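Merike Dzene keeps her workroom at the Stollow end of the building, where the window is, and she would like it known that she fought for the window. "I had 21 months facing a wall," she says. "You can only look at a wall so long before you start planning shelves."

She mends chair seats. In June she moved the bench for the third time, and I ask whether it's staying put. "It's staying put until I lie awake about it." The rent is 360 a month, light included, "and the light is the only part that works before noon."

What does she do when a job goes badly? She sweeps. She says the floor has never been cleaner than during the week of the Molside chairs, which arrived as a set and left as something closer to a family.

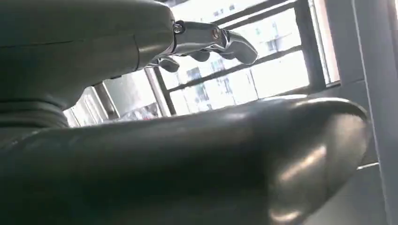
Mornings are for anything fiddly, she tells me, and by four she is down to sorting cane and being rude to the radio. Her partner in the business, Aivar Ķēniņš, prefers evenings. "We overlap for lunch. It's plenty."

Does she want a bigger place? She looks at the window for a while. "I'd only fill it with chairs."

Comments (3)

Agnese M.: She did my mother's rocker. Took forever, worth it.

hitden68: 360 with a window?? Where do I sign

Mārtiņš A.: More about the Molside chairs please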